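Subject: Re: [cledcombe-build] Hand gripper, pad rework and frame pickup
From: Jansen 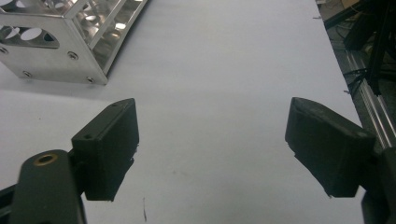
1. Pads

The pads on the hand gripper are still the first print. The bottom rims came out ragged and I have not trimmed them. I want to reprint the pair with the lower edge facing up on the bed and see if that cures it. The chamfer at the top corner stays as it is. If the new ones are no better I will go back to the old orientation and clean the rims with a file.

Please don't change the hole spacing in the shared drawing. Two people have already made arms to match it.

2. Arms

I put a brass insert in near the top of the arm. Go in slowly with the iron. On my first try I pushed too hard, the insert sank below the surface and the plastic closed over the first thread. That arm is scrap. The second one I stopped just short of flush and pressed down the rest of the way with a flat piece of steel.

3. Frame

The steel frame is the part we want the gripper to learn to pick up. To answer the question in the message below:

> On the frame, are you planning to grab it by the outside
> of the plates or hook one jaw through the big cutout?
> Outside seems safer to me, but I don't know if your jaws
> open far enough. Also, what are you logging at? I tried
> 3,000 samples per run on the Emum board and it dropped
> the end of every file. And did the servo calibration
> numbers ever get posted? I looked in the archive and
> only found the old ones.

Outside of the plates, for now. The jaws open wide, but I have only tried the grip across the narrow side. Going through the cutout would hold better, and it would also mean a thinner pad, so I would like to leave that for the next version. The screws on the front plate are countersunk, so they should not catch on anything.

Logging is at 200 samples per second. My longest run so far has 3,394 samples and the file was complete. I had the same trouble with cut-off files until I moved the write out of the read loop. There is a buffer setting in the Brarasa logger that does this for you – it is off by default. Turn it on, restart the board, and check the last line of the file against the counter on the display. If they still disagree, send me the file and I will look at it.

Calibration for my servo, jaws fully open, is 1,596 microseconds. Yours will be different. Set it with the arm off the horn, then fit the arm. I did it the other way around and stripped a horn.

4. Table

I have been working on the white table with the aluminum rail along the side. The cables by the rail need to be tied down before anyone runs the powered arm there. I have ties but no adhesive mounts. If somebody has a bag of them, please leave it on the shelf at Cledcombe with my name on it.

White is fine for the wrist camera. The steel is harder – the plates reflect whatever is over them, and the edge finder picks up the reflections as edges. I may try matte tape on one side and compare.

New pad files go up when the reprint is done, probably before the November build night.

Jansen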